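Cleaning and Care of Old Edge Tools
Handout 2: Sharpening claims, and what to make of them
Course code 2619, Rorkbridge evening workshop
Notes by Elie Masri

Bring last time's handout with you. We didn't finish the part on handles and I will pick that up after the break.

1. Where the advice comes from

Most of what you will read about sharpening chisels and plane irons was written by people who had just bought something. They spend a good deal on a stone, the chisel comes up sharp, and the stone gets the credit. A chisel that was blunt will feel wonderful after almost any treatment. Keep that in mind when someone in the pub swears by the Cavamberg method.

For those who haven't met it, the Cavamberg method is a fixed order of strokes: heel first, then toe, then a figure of eight. I tried it for a winter. My edges were fine. They were fine before.

2. What an edge is

Two surfaces meeting. If either is rough or rounded where they meet, the edge is poor. The back of the blade matters as much as the bevel, and people skip it as it is dull work. You only need the back flat near the cutting end. Anyone who tells you to polish the whole length has more free evenings than I do.

3. Angles

The books give angles to the half degree. I doubt many of the people quoting them have measured their own. For general bench work, steeper lasts longer and shallower cuts more easily. If the edge crumbles, go steeper. If it is hard to push through softwood and you know it is sharp, go shallower. Write down what you did, in pencil, on the lid of the tool box.
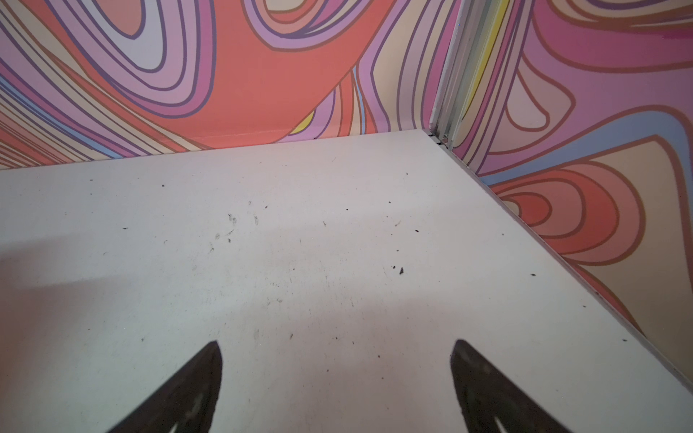

Pale flat surface with patterned walls behind.

4. Honing guides

The Chidiac guide and the Warnden guide both hold the blade at a set angle. I have used the two side by side and can't tell the edges apart. The Chidiac slips on narrow chisels unless the screw is done up hard. The Warnden has a wider roller, so it won't let you put more pressure on one corner to correct an edge that is out of square. Try both in class before spending money.

Freehand is perfectly good once you have the knack, but I don't believe the claim that it is quicker to learn.

5. Tests for sharpness

Shaving the arm: shows the edge is fine, says little about how long it will last. Please don't do it in class.
Slicing paper: a poor test. A decent kitchen knife will pass.
Paring end grain in pine: the one I trust. A sharp chisel leaves the fibres clean, a dull one crushes them and leaves white specks.

For next session

Flatten the back of one chisel at home and leave the bevel alone. Pare some pine end grain with it and bring the offcut along, marked with your name. If you have an old plane iron with pitting near the edge, bring that as well. Some of them can't be saved, whatever the videos say.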